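Card Wallet FAQ
Care, cards, returns and repairs

These are the questions we get most often about the Aasen folding card wallet. If yours isn't covered, write to the Skoto shop desk using the contact form. Idun Brekke and Holger Solheim read everything that comes in and normally answer by the next afternoon.

What is the difference between the Aasen and the Duvus?

The Aasen opens like a book and has a clear sleeve as well as slots. The Duvus is a flat sleeve with no fold and holds fewer cards. If you carry an ID you have to show often, get the Aasen. If you carry a bank card and a transit pass and nothing else, the Duvus is thinner and costs less.

How many cards should I put in it?

We recommend 6 for everyday use. It will take 9, but the fold gets stiff and the wallet won't lie shut by itself. Leather stretches to fit what you put in it and doesn't shrink back much, so if you fill it with 9 for a year and then go down to 3, the slots will be loose. People who switch between a lot and a few cards are usually happier with two wallets.

Can I put two cards in one slot?

You can, once the slots have relaxed. Don't do it in the first month. Put the card you use least at the back and face both the same way, so the raised numbers on older cards don't rub against each other.

My cards are too tight. Is something wrong?

Probably not. New slots are cut close. Put one card in each, close the wallet, and leave it under a heavy book overnight. Most are fine after that. If a card still won't go in past the halfway point, send it back and we'll check the stitching. Please don't use oil or water to loosen a slot – both leave marks we can't remove.

My cards are too loose. Can that be fixed?

Sometimes. Ylva Lindholm, who does our repairs, can restitch the side of a slot slightly closer if the leather is still sound. She can't do anything for a slot that has torn at the bottom corner. Send photos first and she'll tell you whether it's worth mailing in.

Which card goes in the clear sleeve?

Whichever one you want to see without taking it out. An ID is the usual choice. Plain dark cards also do well there, as they don't show scuffs from the plastic. Avoid receipts printed on thermal paper. The ink can transfer to the sleeve over time, and in warm weather it does so faster.

How do I put cards back in without bending the sleeve?

Lay the wallet open on a hard, flat surface, such as a table or counter. Hold the outer edge down near the fold, start the card at one corner, then straighten it and slide it in. Trying to do it in midair with one hand is how most sleeves get creased. Take the same approach when you empty the wallet for cleaning.
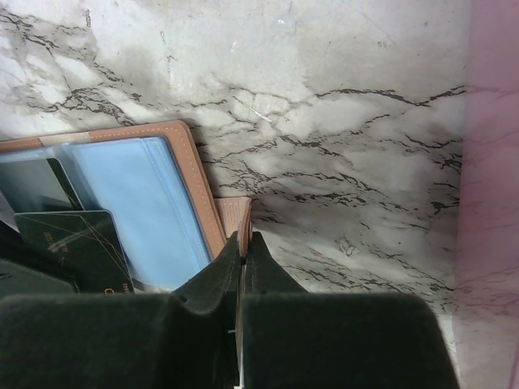
An open card wallet with a tan border, a light blue inner pocket and cards in place.
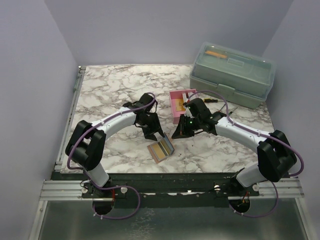
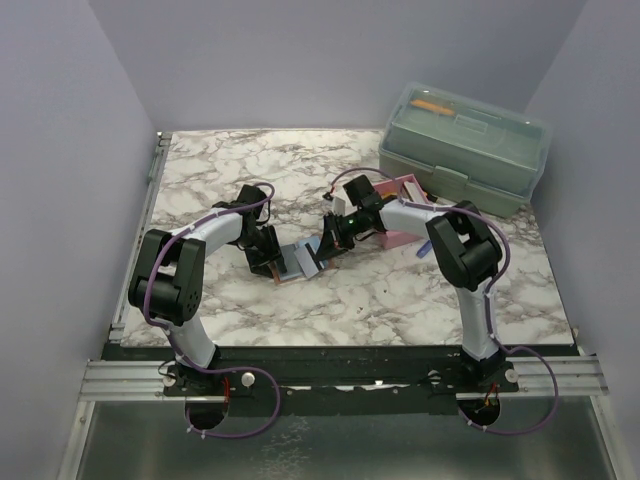 If a card sticks to the plastic, don't pull harder. Press the two sides of the sleeve gently between your fingers to let some air in, then try again. A new sleeve can cling for the first few days, especially if it has been stored somewhere warm.

How do I clean the leather?

Use a dry, soft cloth first. For marks that don't lift, dampen the cloth with plain water, wring it out well and wipe the whole panel, not only the mark, or you'll get a ring. Let it dry open, away from radiators and direct sun. That's all it needs for the first year. After that you can use a small amount of neutral leather cream, once or twice a year, on the outside only.

Do not use baby wipes, hand sanitizer, window cleaner or shoe polish. We know baby wipes are recommended in a lot of places. They take the finish off light-colored leather and it goes patchy.

How do I clean the clear sleeve?

A cotton swab, barely damp, with one drop of dish soap. Take the card out first. Dry it with a second swab and leave the wallet open for an hour before putting anything back in. Fine scratches in the plastic can't be polished out.

Will the light colors get dirty?

Yes. Pale leather darkens with handling and picks up dye from jeans. The darkening is normal and fairly even. Dye from denim is harder – it can usually be reduced but rarely removed completely. If you keep your wallet in a back pocket, order the dark brown.

Does it block card readers?

No. None of our wallets have shielding in them. You can usually tap the closed wallet on a reader, but if you carry more than one contactless card the reader may pick the wrong one or refuse both. Take out the card you want to pay with.

Will the closure damage my cards?

There is no magnet and no snap. The Aasen stays shut by the fold alone, which is why overfilling matters.

Is there room for cash?

One or two bills folded in thirds will go behind the inner pocket. There is no coin section and we don't plan to add one. For coins, see the Tretow pouch, which is sold separately.

Can I have my initials put on it?

Yes, up to 3 letters, on the outside back corner. Initials are pressed into the leather without color. Tormod Vik does these by hand on one day each week, so allow extra time. A wallet with initials can't be returned unless it has a fault.

How long does delivery take?

Plain wallets in stock leave us within two working days. In July the workshop is closed for part of the month and orders wait until we're back. The dates are shown at checkout.

What is the return policy?

You have 30 days if the wallet is unused. Trying a card in each slot is fine. We can't take back a wallet that has been carried, creased at the fold or treated with cream. Pack it flat and put your order number inside the box.

What does the repair guarantee cover?

Stitching that comes undone, and any slot or pocket that pulls away from its panel, for as long as you are the owner. It doesn't cover stains, scratches, chewing by pets or anything that has been through the wash. We will still look at those and give you a price.

Can I buy a replacement sleeve and fit it myself?

No. The sleeve is sewn in with the inner lining and the seam has to be opened from the fold. We replace it for a flat fee, with return shipping included.

I have an older Aasen and the layout is different. Can it still be repaired?

Yes. Ivar Holmgren kept the cutting patterns from the earlier version, and we can match the slots. Thread color is closer on some than others. Look for the number stamped inside the fold: wallets below 1396 have the older layout, and we need to know that before we quote you.

Where do I send a repair?

Fill in the repair form first and wait for a reply with the address label. Take all your cards out before mailing. We check, but a thin card in a back slot is easy to miss, and we mail any we find back with the finished wallet.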